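Home | Gigs | Recording | Rehearsal | Gear | Forum

Filed under: Rehearsal, Bands getting back together

How to relearn your old songs before a comeback gig

By Mudassar Jatoi

Zostard stopped playing for eleven years. When we were offered a slot in Nedmont we had ten weeks to get a set ready, and I could remember the words to two songs. This is the order we did things in, with the mistakes taken out.

You will need a copy of every recording you can find, a phone or laptop that can slow audio down, a metronome, and a notebook for each player.

Step 1. Find every version

Get the released recordings first, then the demos, then anything taped at a show. Ask former members as well as current ones. Our bass player had a rehearsal tape with a different ending to "Tinden" on it, and that was the ending we had always played live. The album version fades out, so it was no help.

Name the files by song, then by year. Put them in one shared folder and delete the duplicates.

Step 2. Choose fewer songs than you want

Work out the length of your slot in minutes and take off five for tuning and talking. Fill what is left using the real running times. We were given forty minutes and started with a list of fourteen songs. We played nine.

Leave out anything that needs an instrument you no longer own. Leave out anything the singer can't reach, unless everyone is willing to move it down a tone. If you do change key, do it now. Changing it in week six means learning it twice.

Step 3. Write down the tempos

Play each recording next to a metronome and note the beats per minute at the start, the middle and the end. Old recordings drift. Our slowest song starts at 63 and finishes several beats faster, and we had to pick one number and stick to it. 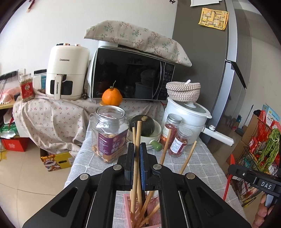 Tempo is worth practising away from the drum kit. Laiba Butt, our drummer, did the first three weeks at a table, one song at a time, with the metronome in one ear and the record in the other. Wooden chopsticks will do the job if your sticks are in the lock-up: take two out of the pot and tap on the tablecloth, which keeps the noise down. They are too light for building up your wrists, so go back to proper sticks once the counts are secure. Guitarists and singers should do this step as well. Tap the beat and say the chord changes out loud.

Step 4. Make a one-page chart for each song

Write the sections down the left side with the number of bars next to each one. Put the chords on the right. Mark stops, odd-length bars and who counts in. Don't write out every lyric, as it takes up the page and the singer will need a separate sheet anyway.

Check the chart against the recording with your instrument down. Then check it again with the instrument. I had one verse down as eight bars for a fortnight and it was nine.

Step 5. Learn your part alone

Slow the track to three-quarters speed and loop one section. Bring it up to full speed when you can play it through twice without stopping. Twenty minutes a day is more useful than a long evening at the weekend.

If you can't work out what you used to play, write something new that fits. Hardly anyone in the room will know the difference.
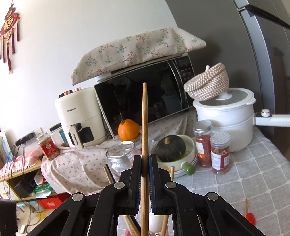
Step 6. Rehearse in pairs, then together

Put bass and drums in a room first. We used the small room at Hashmi, which is cheaper before 6 p.m., and had the rhythm parts solid in two sessions. Guitars joined for the third and vocals for the fourth.

Record every full rehearsal on a phone placed well away from the cymbals. Listen back the next day and write down no more than three things to fix per song.

Step 7. Play the set in order

For the last two weeks, run the whole set from top to bottom, including the gaps. If someone goes wrong, carry on. Time it. Our first run came out six minutes over and we shortened two intros.

The Nedmont room holds 600 and sounds very different from a rehearsal space, so practise once with the vocals lower than you would like. Take the charts with you and leave them on the floor by your pedals.

Next: Writing a stage plan for the sound engineer

Contact us | Copyright the Rehearsal pages | Back to top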